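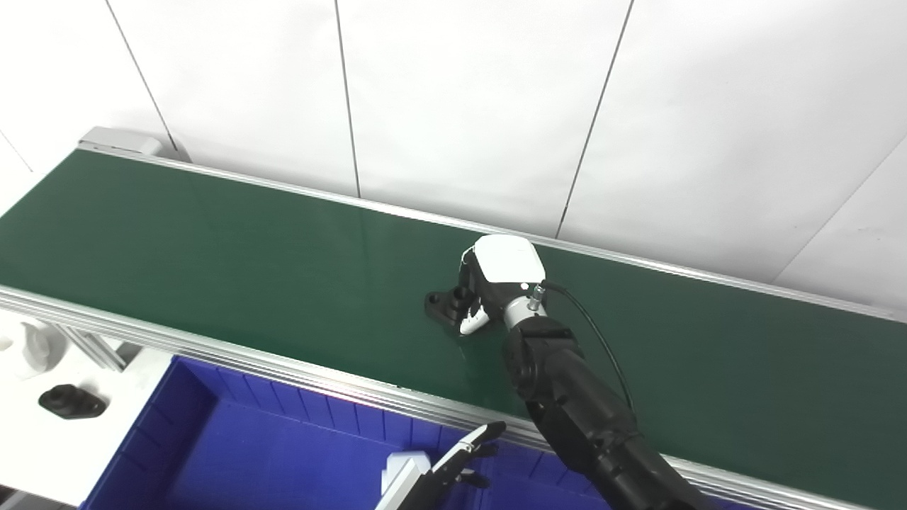

Na minha família toda gente sabe que trabalhei anos a separar peças na Culwood, e por isso, cada vez que aparece uma notícia sobre robôs, lá me telefonam a perguntar se a fábrica já se governa sozinha (e se em casa já há quem me dobre as camisas, coisa que o meu cunhado acha muito engraçada). Vou tentar responder com calma.

Tirar uma peça preta de um tapete verde e deitá-la numa caixa azul parece trabalho para uma criança distraída. Eu também achava, até passar 2 dias em Clellitdale com a Soo-ah Seo, que me deixou ficar a ver e respondeu a tudo com uma paciência de santa. A mão tem de chegar à peça pelo lado certo e apertar o suficiente, sem bater no rebordo de alumínio. Nós fazemos isso enquanto pensamos no almoço!

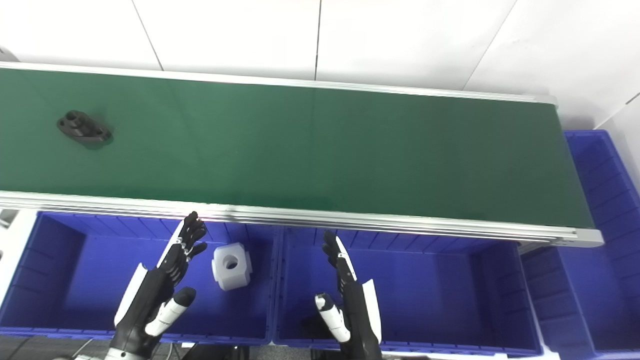
Então as máquinas já conseguem fazer este trabalho sem ajuda?

Depende da peça e da pressa: com formas conhecidas e tempo de sobra, já se safam bastante bem, mas uma peça virada ao contrário ainda pode pedir uma pessoa por perto.

Em casa, parece-me, a conversa é outra. Uma fábrica arruma-se à medida da máquina, e a minha cozinha nem à minha medida está arrumada, com as tampas num armário e os tachos noutro. O Krešimir Zupan, meu antigo chefe de turno, aposta que em maio já me vê com um ajudante mecânico a despejar a máquina da loiça. Apostei um jantar contra ele e continuo a lavar os copos à mão.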